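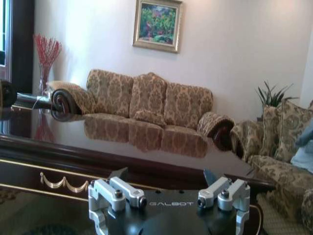 Slide 1. The living room table, dark wood, glossy.

Speaker notes: Getting Rid of Paper at Home

Wait for the latecomers. Ask who still has the manual for a toaster they no longer own. Put own hand up.

I moved from Brullengate to Domstead in October with 9 boxes marked IMPORTANT. One held takeout menus from Zulbridge, a town I left before the phone numbers changed. Pause for laugh. If no laugh, keep going, it doesn't get funnier.

The Hervieu method (explain it's named after the street I was living on, so don't look it up): pick up a sheet, give it 10 seconds, decide. Keep, scan, or out. There is no "maybe" pile. My "maybe" pile reached 3000 sheets and had its own shelf.

SLIDE 2 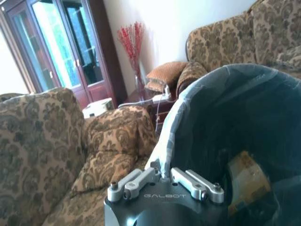 Page last changed: April 30, 2020

Bin with a liner in it. Put yours next to where you sit. If it's across the room you will walk over, find a magazine on the way, and that's your evening.

Things people will ask about:
Tax papers. Say "check the rules where you live" and move on fast. Last time this ate half the talk.
Kids' drawings. Tread lightly. Suggest one folder per child. Do not say what I said in Zulbridge.
Warranties. Staple the receipt to it, then lose both together.

Scanning: 300 dpi is plenty for a gas bill. You aren't restoring a fresco. Name the file something you'd search for, so not "scan" or "scan new."

SLIDE 3 is the shredder story. Skip if running over.

Handouts are by the door. Yes, they're on paper.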